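4. Tuning the grasp planner in Gedine

1. Open the Planner tab and load your Sargate session. I leave the look-ahead at 300 ms to start with.

2. Set Jaw Margin to 11 mm. Puffy clothes squash down a lot, so I go wider for those — trust me, it saves fiddling later!

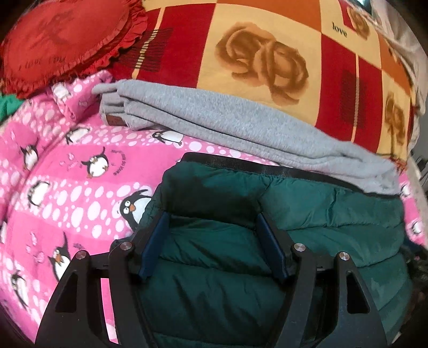 3. Press Replay and watch the grasp marker. If it hops between two layers of cloth, raise Smoothing to 2 and replay the same clip.

Note: patterned bedding can confuse the edge finder (mine loves a bold print), so try Depth Only first.

Caution: don't take look-ahead past 900 ms. The planner lags badly and you'll lose unsaved marks.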